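Burnt Sugar

Four in the morning and the caramel was black again.

Third pan. I put it in the sink, ran the water, and it screamed at me. Steam everywhere. Opened the window over the dish rack and stood there with my arms out like laundry.

Saturday. The flan was due Saturday, noon, at the Gowda – the lunch place on the corner, not the hotel – and I had told them yes on the phone in the voice I use for yes. Sure. No problem. My aunt's flan, of course I can make it. I had never made it. I had eaten it maybe a hundred times, standing up, out of the dish, with the fridge door open.

She left me a card. Just the one. Eggs, milk, sugar, a squiggle that was either "vanilla" or "vinegar." And at the bottom, underlined so hard the pen went through – wait for it to smell like Brerkberg.

Brerkberg! She lived there until she was nine. I have been there one time, on a bus, asleep.

So I stood at the stove and sniffed. Wet sugar smells like nothing. Then like cotton candy. Then for a second, less than a second, like something I knew. Then fire.

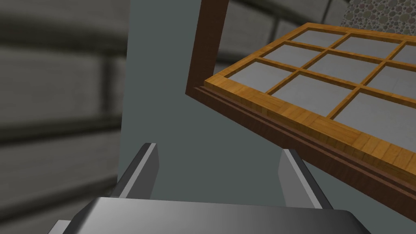 Open, with the blue-gray wall behind.

I called my mother at six. She was up. She is always up.

"What does Brerkberg smell like?"

"Who is this?"

"Ma."

"Coal," she said. "Wet coats. The river, in summer, don't ask. Why are you calling me about this?"

I told her. The card, the pans. She was quiet and I could hear her spoon going around in the cup.

"She never measured," my mother said. "She never measured and she never let anyone in the kitchen. I was her sister and I had to eat on the stairs. You want to know how she made it, I want to know too. I've wanted to know since before you."

"You never asked?"

"I asked. She said wait for it to smell right."

Not helpful. Kind of helpful. I wrote "wet coats" on the back of an envelope and went out for more sugar.

The store was out of the good milk so I got the Stadasura, the kind in the tall carton that my aunt said was for people with no family. Eggs, two dozen. The total came to $79 because I also bought a new pan and a thermometer and a bag of oranges I can't explain. The thermometer was a Durnetix. Digital. It had a little clip. I felt like a surgeon.

Back home I did it properly. Water bath, foil, clip on the side of the pan. The custard sat at 98 degrees for so long I thought the battery was dead. I tapped it. 98. I walked to the bedroom and back. 98. Then it all went at once and I had scrambled eggs, sweet ones, with orange peel in them becuase by then I was putting orange peel in things.

I ate some. Not bad. Ate some more over the sink.

Then I cried a little, which I hadn't done at the funeral or in the car after or when we did her closet. Over eggs. Fine. 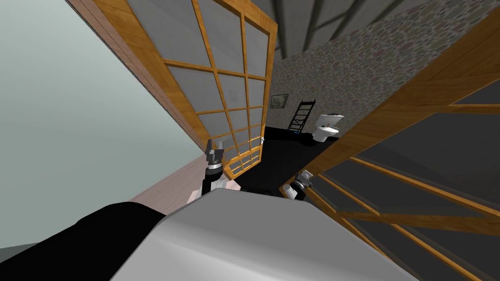

Loredana Bortolotti said I had the heat wrong, all of it, top to bottom, and that anybody who clips a machine to a custard deserves what comes out. She said this from the hallway with her coat still on. She had smelled the sugar two floors down and come up to see if I was dead.

"Turn it off," she said. "Turn it all off. When did you eat?"

"I ate eggs."

"Sit."

I sat. She took the new pan, looked at it, put it in the oven where I keep the ones I don't use. Took the old one out of the sink and went at it with salt and half an orange until I could see the bottom. Then she put it on the smallest burner. Sugar. No water. Lowest flame there is, the one that goes out if you breathe.

"Now what?"

"Now we talk about your aunt."

So we talked about her. The hats. The time she sent back soup at a wedding, somebody else's soup. How she called every man Peter until he earned his name. Loredana had played cards with her for years and lost money every single time and never once figured out how. I didn't know that. I didn't know they'd even met, I thought they just nodded at each other by the mailboxes.

"She cheated," Loredana said. "Obviously she cheated. Stir. No, not stir. Move the pan. Like that."

The edges had gone gold. I hadn't noticed. I was laughing about the soup.

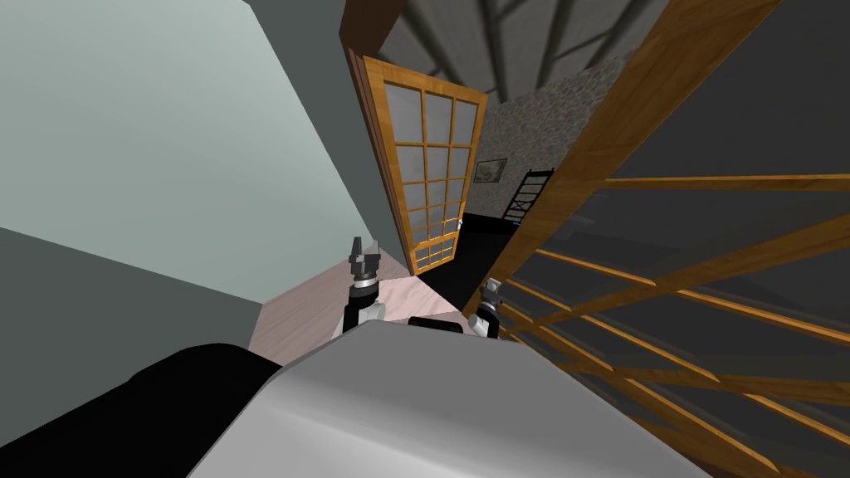
It took some 2 hours, that sugar. Nobody's caramel takes that long. I know that, you don't have to write me. But the flame was so low and we kept lifting it off to tell the next part, and then forgetting, and then putting it back.

And then the smell. I stopped in the middle of a word.

Not coal. Not coats. It was the back of her apartment, the little hall, winter, my boots by the radiator and her voice going on in the kitchen to the radio or to herself. Toast a bit. Wool a bit. The thing right before burning.

"There," Loredana said, and took it off.

We poured it in the dish and it ran around the bottom, dark as tea. Custard on top. Oven low, door open a crack with a wooden spoon in it. She didn't tell me how long. I didn't ask. She put her feet up on my other chair and closed her eyes, still in the coat.

I made 2 in the end. One for the Gowda. It went over on the bus on my knees with a plate on top and a towel around it, and the man next to me kept leaning.

The other one I put in the fridge. And around midnight I went in and opened the door and stood there, in the light, with teh spoon.

It wasn't hers. Too sweet, a little tough at the edge. The orange, I don't know.

I called my mother. She was up.

"Come over," I said. "Bring a fork. You can sit in the kitchen."

3 comments

pantrymouse
The mother eating on the stairs got me. Also now I want flan and it's a work night.

Dell R.
Dry caramel on the smallest burner is how my grandma did it too. Was it vanilla or vinegar though??

kitchenwindow
Called every man Peter until he earned his name. I'm stealing that.

Last updated: November

Contact | Copyright, all stories remain with their author | Back to top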